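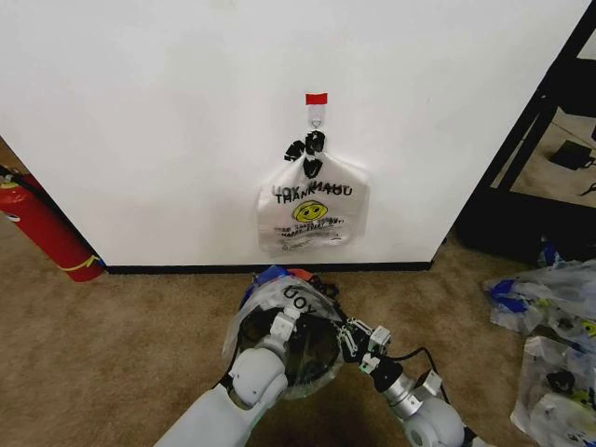 Stick-on hooks and hanging bags: your questions

We get asked the same things about adhesive hooks again and again, mostly by people who have read the packet and believed it. The answers below are a bit less cheerful than the packet.

Will a stick-on hook really hold a bag?

A thin plastic carrier, yes. A full one, I have my doubts. The makers (Stellberg, Flulard and the rest) print a weight on the front, and I'd treat it as the best result anyone ever got on a perfectly clean, smooth surface. Halve it and you may be near the truth.

Do I have to wait before hanging anything up?

The instructions for the Flulard hooks say 2 hours. I'd leave it overnight. If the hook is going to come off, better that it does so with nothing on it. 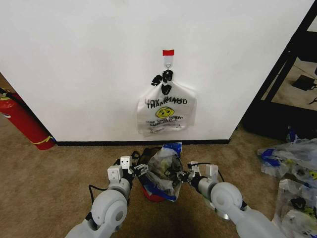
Smooth painted panels are the easiest surface. Textured paint, wallpaper and bare plaster are a waste of a hook, whatever the advert shows. Wipe the spot first and let it dry.

Does a bit of tape over the top help?

A little, perhaps. Tape across the top edge may slow the peeling, which usually begins there. It won't rescue a hook that was badly stuck in the first place. Coloured tape does at least make a small clear hook easier to find.

How should the handles go on?

Gather both handles together so the bag hangs flat. With only one handle on, the mouth gapes and the whole thing tips as soon as you put something in it. 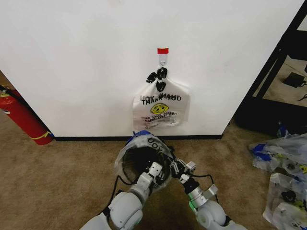
A "thank you" bag on a stick-on hook, with red tape across the top.

Are the expensive hooks any better?

Chung charges 10 pounds for a pack of 2. I've tried them beside the cheap ones and couldn't tell you which was which by the end of the month. Waltar claims its metal loop has been tested 2,000 times. Fine, but the loop was never the part I worried about.

Is a hanging bag any use as a bin?

For paper and wrappers, just about. Anything damp or heavy belongs in something that stands on the floor. 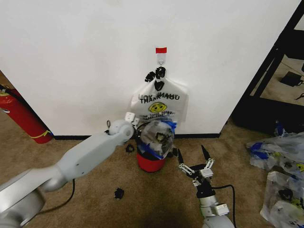 A small bucket with a clear bag in it does the job well enough, and you can see when it wants changing. Keep it close to the wall so it doesn't get kicked over.

How do I get the hook off again?

Pull the tab slowly, straight down, keeping it against the wall. "Damage-free" is a hopeful phrase, so try one behind a door first.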